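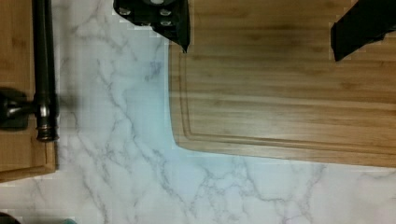

O bambu parece uma árvore, cresce mais alto do que muitas árvores e faz sombra como uma árvore, mas é uma erva! Pois é, é parente da relva do jardim, do trigo com que se faz o pão e do arroz que comes ao almoço. Se calhar até tens um bocadinho dele em casa sem nunca teres reparado. Uma tábua de cortar de bambu, por exemplo, tem umas riscas compridas, umas mais claras e outras mais escuras, todas a seguir na mesma direção, e essas riscas contam-nos muita coisa sobre a planta, como vais ver daqui a pouco.

Por que é que o bambu é oco?

Se cortares uma cana de bambu ao meio (pede ajuda a um adulto, que isto não é brincadeira para fazer sozinho), vais encontrar lá dentro um espaço vazio. De tanto em tanto, esse espaço é fechado por uma espécie de paredezinha, no sítio onde por fora se vê um anel. A esses anéis chamamos nós. Um tubo com paredes por dentro é leve e ao mesmo tempo muito resistente, e é por isso que uma cana altíssima se dobra com o vento e depois volta ao lugar.

E as riscas?

Dentro da parede da cana há fios muito fininhos, as fibras, que correm de baixo para cima. Ao lado delas passam uns canaizinhos que levam a água das raízes até às folhas – imagina um molho de palhinhas muito apertadas umas contra as outras. Para fazer uma tábua, corta-se a cana em tiras, aplainam-se as tiras e colam-se lado a lado. Como cada tira tem o seu tom, a tábua fica às riscas.

Cresce mesmo depressa?

Muito! Há bambus que, na época boa, crescem até 36 centímetros num só dia, e há outros ainda mais apressados. O segredo está debaixo da terra, onde o bambu tem um caule deitado, chamado rizoma, que guarda comida para os rebentos novos. Quando o rebento sai da terra, já traz a grossura que vai ter quando for crescido. Depois é só esticar, esticar, esticar, como uma antena de rádio antiga.

Quem come bambu?

O panda-gigante, claro, que passa grande parte do dia a mastigar. Mas também o panda-vermelho e alguns lémures de Madagáscar. E nós, já agora – os rebentos tenrinhos comem-se bem cozidos em muitos países da Ásia.

Para experimentares

Pega numa folha de papel e tenta pô-la de pé em cima da mesa. Cai logo, não cai? Agora enrola-a num tubo, prende com fita-cola e põe-na outra vez de pé. Pousa um livro pequeno em cima, com cuidado, e vê quantos livros aguenta o teu bambu de papel.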